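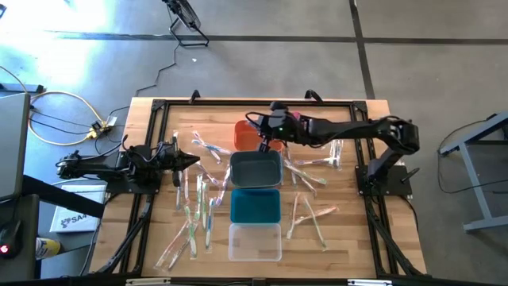

Liv Haugland wrote on the course page after the last session that she still didn't see why we spend two hours on toothbrushing when everybody learned it by the age of six, and that the readings seemed to say sugar matters more anyway. Her second point is a fair one and the notes for this unit start with it. The first gets its answer in section 3.

Unit 4: Preventing tooth decay in a community setting

Read before class: chapter 5 of the course reader, and the two pages on the Antunes district at the back.

1. What decay is

Tooth decay needs a tooth, bacteria, sugar and time. Bacteria live in plaque, the soft film that forms on teeth every day. When a person eats or drinks something with sugar in it, the bacteria turn part of that sugar into acid. The acid pulls minerals out of the enamel. Saliva slowly neutralizes the acid and puts minerals back.

Both things go on all day in every mouth. Decay is what happens when loss wins over repair for long enough. A white spot near the gum line is an early sign and can still heal. A hole can't.

Two terms you need for the rest of the unit:

Demineralization -- the loss of minerals from enamel or root surface.
Remineralization -- minerals going back in, helped by saliva and by fluoride.

2. Sugar: how much and how often

The total amount of sugar counts, and so does the number of times it is taken. A child who sips juice from a bottle all afternoon keeps the plaque acid for most of that time. The same juice drunk with lunch gives one long dip and then recovery. In class we will draw both curves on the board. Copy them, they come up again in unit 6.

Liv's reading of the chapter is correct as far as it goes. Without sugar there would be very little decay, brushed or not. But diets are hard to change from a clinic or a classroom, and a program has to work with what families can and will do. Most programs therefore put diet advice and fluoride side by side.

Dry mouth makes everything worse. Many common medicines cause it, so ask older patients what they take.

3. What brushing does

Brushing does two jobs, and people tend to know only the first. It breaks up plaque. It also carries fluoride toothpaste to the teeth. For decay the second job is probably the larger one. Trials of brushing without fluoride show weak results for decay, though brushing clearly helps the gums.

This changes what we teach:

Brush twice a day, once of them last thing at night. Saliva flow drops during sleep.
Spit, don't rinse. Rinsing with water washes the fluoride off.
Use a smear of paste for a toddler and a pea-sized amount from age three.
An adult brushes for the child, or helps, until the child can do the back teeth well. For most children that is around seven or eight.
Small head, soft bristles. Hard bristles and a heavy hand can wear the gum margin.
Replace the brush when the bristles splay.

Powered brushes remove somewhat more plaque than manual ones on average. The difference is modest and cost often settles the matter. A manual brush used well is fine, and you should say so to parents who ask.

4. Case: the Antunes district

Antunes is a farming district with one dental clinic, open until four in the afternoon and closed on Saturday. Up to 3000 people are registered there. The school program ran in the primary schools and reached 520 children. Each child got a brush and a tube of paste to take home and brushed once a day in class under a teacher's eye.

The program had two names, which confuses people when they read the reports. It was called Fonier while the county paid for it and Laltance after the schools took it over. The content stayed the same except that Laltance dropped the puppet show.

Supplies came from a wholesaler called Hosix. The first order was adult brushes. The heads were too big for the younger children and several teachers stopped the sessions until the right size arrived in December. Keep this in mind for the planning exercise. A brush that doesn't fit the mouth gets chewed and left in the cup.

Storage was another trouble. Brushes kept in class need to stand upright, apart from each other, in open air, with a name on each. Closed caps keep the bristles damp. In one school all the brushes stood in a single mug, and the nurse threw them out and started over. Spare brushes should stay sealed in their packs until they are handed out.

Attendance at the daily session was best right after the midday meal and worst first thing in the morning, when late buses ate into the time. Teachers who tied it to a fixed moment kept it going. Of the 39 teachers who began, most were still running sessions at the end of the second year. The report gives no decay figures for a comparison group, so we can't say how much good it did. We can say that it was carried out, and a lot of programs don't get that far.

5. Other measures, in brief

Fluoride varnish. Painted on by a dentist, hygienist or trained nurse, usually twice a year for children at risk. Takes a few minutes.

Sealants. A thin resin coat over the grooves of the back teeth. Works well on newly erupted molars, but needs a dry tooth and a patient who will keep still.

Water fluoridation. Reaches everyone on the supply without any daily effort. Not possible where most homes have their own well, as in Antunes.

Mouth rinses. Useful for some older children. Not for those under six, who swallow it.

6. Exercise for next week

Work in pairs. Plan one school year of supervised brushing for a primary school with no sink in the classrooms. You have 10 minutes of class time a day. Hand in one page covering:

Brushes and paste: sizes, how many spares, where they are kept.
Where the children spit. Paper cups or paper towels are both acceptable.
What the teacher does if a brush is dropped or shared.
A note to parents, short, in words a tired person can read.

Bring the note printed. We will swap them between pairs and mark up anything that sounds like a scolding.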